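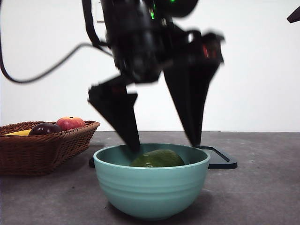 Teal bowl on the gray counter, current occupant: one green fruit.

Fruit bowl vs. basket, please settle this

histo_61
Posting in Small Kitchens because my household is split. We have 15 inches of counter that isn't spoken for, and one piece of fruit at a time seems to end up living on it in its own bowl like a visiting bishop. I say bowl. The other side says wicker basket, because air. Opinions?

karent507
Basket. Bowls trap moisture and you find out on the underside, in March.

histo_61
The basket is currently on the left of the counter, under protest. My complaint is that it takes up the room of a toaster and sheds bits.
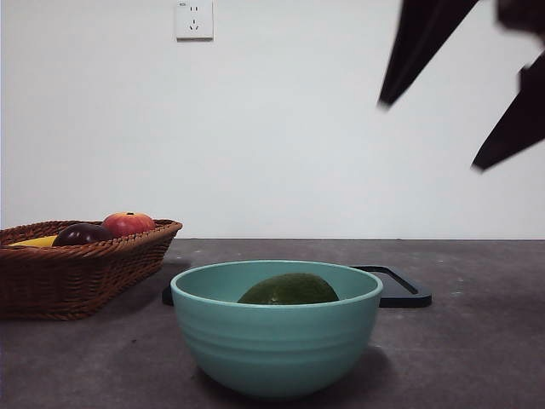 nutura: Mine has never shed a thing and it's older than my marriage. Buy a better basket.

histo_61
Noted. It came from Weerasinghe, the import place, and it cost more than the bowl.

karent507
Then use it! You paid for the airflow.

plainoatmeal
Disagree with both of you. Wicker holds crumbs and you can't really wash it. A glazed bowl goes in the sink and you're done. Put a tray under it and you can carry the lot to the table – that's how we do it.

histo_61
The tray is the one thing we agree on. Ours is dark teal, scratched all over, and I refuse to replace it. 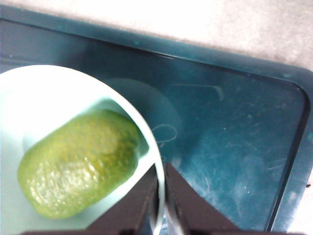

It also has a raised rim, so anything that rolls out of the bowl stops there and not under the fridge. I tried the basket on it once and it looked like luggage.

nutura
So the tray wins and the bowl is just riding along.

karent507
Still basket. Check the underside.

histo_61
I check it every morning now, thanks to you.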